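Unpacking, Task 16

The collector had been paid by Bralta for 372 episodes and had delivered 362. Ten remained. The contract defined an episode as one continuous recording in which at least one object changed its place and both grippers returned to rest. It did not define the object, the place or the reason.

Task 16 was "take items out of a box". The instruction sheet ran to two pages. Grippers were to be held at the handle, with the trigger under the index finger. The wrists were to stay loose. The collector was not to speak, and was not to touch any item with a bare hand between the start tone and the end tone. Items were to be ordinary and the room was to be lived in. The sheet used that phrase twice and set no measure for it.

The first 362 episodes had used kitchen goods. The checking software, Cliria, had passed all of them, then sent a notice on Sunday that the variety score was falling. It asked for a new room and new items. The collector carried the grippers to the bedroom and set a box on the bed.

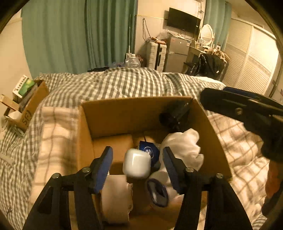
Episode 363 was rejected after four minutes. The fault code was 10, "hesitation", which Cliria applied when a gripper stayed near an object without closing for longer than the limit. The collector watched the recording at half speed. The fault was fair. The jaws went down over the small white case, the blue pads came level with it, and then they waited. The sock was in clear reach and so was the roll of tape. Either would have made a valid episode.

The collector wrote to the support desk at Buvaveo, who handled appeals, and asked whether hesitation could be kept as data. A person unpacking a box did hesitate. A machine trained only on people who never hesitated would learn that every object had already been decided on.

The reply came at ten past six. It said that 1,103 collectors were working on Task 16 and that the mean pause before grasp was under a second. It thanked the collector for the question. It attached the instruction sheet.

The box was packed again. The case went back in first, then the pouch, then the sock. In episode 364 the left gripper closed on the case without stopping, lifted it clear of the cardboard and put it down on the duvet. The right gripper took the sock. Total time was 19 seconds. Cliria passed it.

The collector recorded eight more in the same manner. One episode was still owed. The start tone sounded, the grippers went down into the box, and the collector held them there, open, until the limit had passed.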